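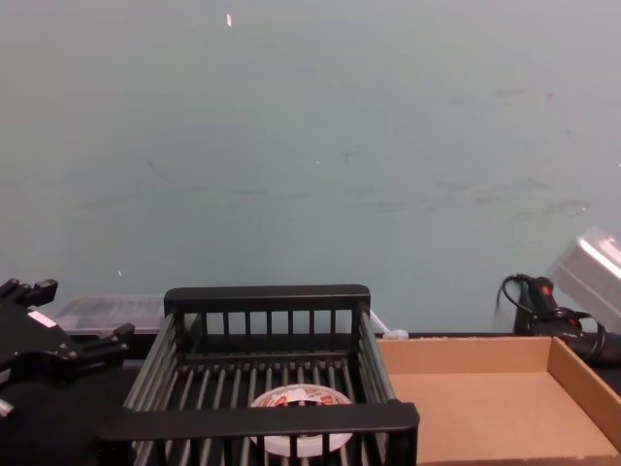
A basket at the worktable, with the pale blue-gray wall behind.

Feature: The Scabbards of the Zamani Collection

When the Zamani family transferred its holdings to the Vasance Museum of Arms, the gift was announced as a collection of swords. The inventory lists 300 blades, most of them curved sabers from Iran and the neighboring regions. It also lists 59 scabbards, entered on the final pages with little more than a length and a color.

Those final pages are now the subject of a study directed by Behrouz Ghorbani, curator of edged weapons. The work has occupied the department since May and is expected to result in a revised catalog of the entire collection.

Scabbards have generally fared worse than the weapons they covered. A blade could be cleaned, reground and fitted with a new hilt. The scabbard, made of thin wood under leather, was commonly replaced when it split. Dealers of later periods also matched swords with any scabbard of suitable length, and a pairing made for sale could pass through several owners without question.

Of the scabbards in the Zamani gift, 37 were received with a sword already inside. Mr. Ghorbani's first task was to establish which of these pairings should be accepted. Each was examined for the fit of the mouth, the line of the curve and the marks left on the wooden lining by the edge. A sword carried for many years in one scabbard wears a narrow track along the inner wall. Where that track does not agree with the blade, the two are recorded separately.

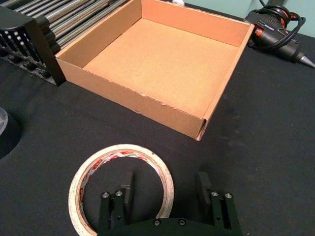
Open cardboard tray on black cloth.

The suspension mounts have required more time. These metal bands, which held the rings for the belt straps, were often moved from one scabbard to another. Old leather tends to keep the outline of a band after it has been removed, and in several cases two sets of outlines are present at different distances from the mouth. The department has chosen to record both positions and to leave the existing mounts where they are.

Written sources are limited. The family's own register, known as the Sastoneo ledger after the house in which it was kept, runs to 530 pages, but its compiler was interested mainly in inscriptions on steel. Leather is mentioned only when it was new or when a repair had been paid for. One entry notes a scabbard re-covered in green at the owner's request. A green example survives in the collection, though its length does not match the measurement given.

The revised catalog will be issued by Prultus in two parts, with the scabbards described alongside the blades. Requests to consult the unpublished notes should be addressed to the department in writing.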